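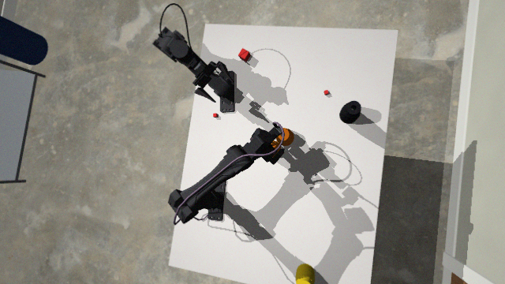
Figure 1. White table on a mottled gray concrete floor, computer rendering.

Print this page | E-mail this report

Curing Time and Surface Dusting in Concrete Floor Slabs
Birutė Juška, Materials Lab II

Dusting is the release of fine powder from a weak slab surface. This project compared 2 curing methods, wet burlap and plastic sheet, on small slabs cast from Norkel bagged mix. Each slab was cured for seven days and then brushed with a steel brush for 30 strokes. The loose powder was collected and weighed.

The burlap slabs lost less material at every test. The worst plastic-sheet slab lost 141 mg, mostly along one side where the sheet had lifted – the tape did not hold overnight. That slab was kept in the results.

Water content was not varied. A second series in May will use the Zultau mix and a longer cure.

Comments (2)

Wanigasekara Flooring: Did you trowel before or after the bleed water was gone? It matters more than the cover.

B. Juška: After. The times are in Appendix B.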